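Un fin de semana de sóftbol (y de bocadillos)

30 de junio de 2019

Llevo toda la tarde con los pies en alto y la nariz quemada, así que me perdonaréis si hoy me enrollo más de la cuenta. Venimos del torneo de verano de sóftbol de Trirkum, tres días de partidos en un campo sin una triste sombra, y todavía oigo el golpe de la bola en el guante cada vez que cierro los ojos.

Nuestras chicas jugaron cinco veces. El viernes empezaron regular, para qué vamos a decir otra cosa: perdimos 5-2 contra el Cellolura, que lanza rapidísimo y nos tuvo tres entradas enteras sin pisar la primera base. Pero el sábado, ay, el sábado... Le ganamos 4-3 al Solance con un toque de sacrificio en la última entrada que nos dejó a todos afónicos (yo tiré el termo, y menos mal que ya quedaba poco café), y por la tarde cayó otra victoria, 6-1, ante el Ekinci, que venía de dos partidos seguidos y llegó con las piernas muy cansadas.

El domingo por la mañana repartimos: una ganada y una perdida. En la perdida nos mató el jardín izquierdo, con el sol de cara y dos elevados que se escaparon. Eso se entrena, y se entrenará. Terminamos terceras, y para un equipo que hace dos temporadas no completaba ni la alineación me parece una maravilla.

Los 257 kilómetros de vuelta se hicieron largos, con parada para merendar y las crías cantando en el fondo del autobús la misma canción una y otra vez. Yo fingí dormir y casi lo consigo.
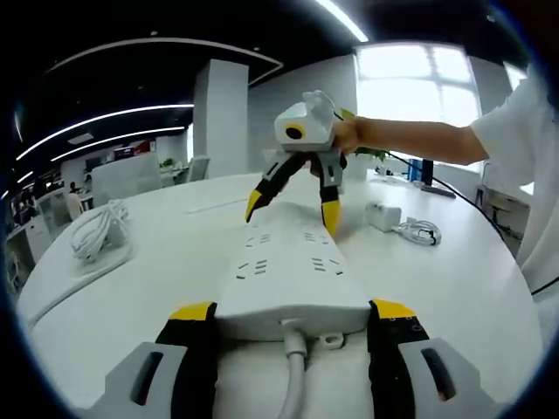 ¿Cuándo se vuelve a jugar?

En septiembre, con la liga de otoño, y los dos primeros partidos nos tocan en casa. Hasta entonces habrá entrenamiento suave los martes, a última hora, que antes no hay quien aguante el calor. Si tenéis una hija, sobrina o vecina con ganas de probar, que venga con zapatillas cómodas y una gorra, que guantes prestados tenemos de varias tallas.

Os dejo, que me reclaman para cenar y aún tengo la bolsa de los bates en medio del pasillo. ¡Un abrazo y crema para el sol!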